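Datasets / Nonstead / chocolate-boxing

# Nonstead chocolate boxing

22 likes · 2 comments

Nonstead is a set of teleoperated demonstrations for training two-arm policies on a packing task. The arms move chocolates from a patterned tray into the cavities of a box. It was collected by Flasent at the Drimembridge workshop and holds 3,000 episodes.

## Task

An episode starts with chocolates scattered on the tray and ends when the operator marks the box as done or gives up. Both outcomes are kept, with a success flag in the episode metadata. The chocolates differ in colour and shape (discs, squares and hearts), and their starting places are changed between episodes.

The arms face each other across a white tabletop, with the tray towards the left arm and the gold-rimmed box under the right. Operators may use either arm or both.
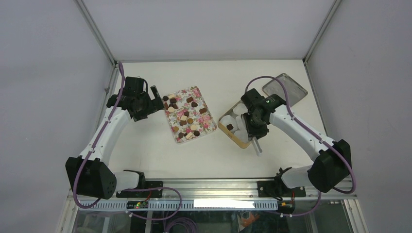 ## What is recorded

- joint positions and gripper opening for both arms, at 15 Hz
- commanded actions at the same rate
- colour video from the fixed camera
- a short text instruction, such as "put the dark round one in the box"

Timestamps are in seconds from the start of the episode. Dropped video frames are left as gaps and are not filled in.

## Loading

Episodes are stored one per folder. The Nigam loader reads them directly; version 2 or later is needed for the instruction field. Older versions load the rest without a warning.

## Known problems

Light-coloured chocolates are under-represented in the instructions. The lid reflects the room lights, and detectors trained on other data sometimes mark it as an object to pick. Episodes recorded in September use an earlier gripper calibration and have their own split, `early`.

## Licence

Free for research use. Please cite the dataset by name and version.

Shared 15 times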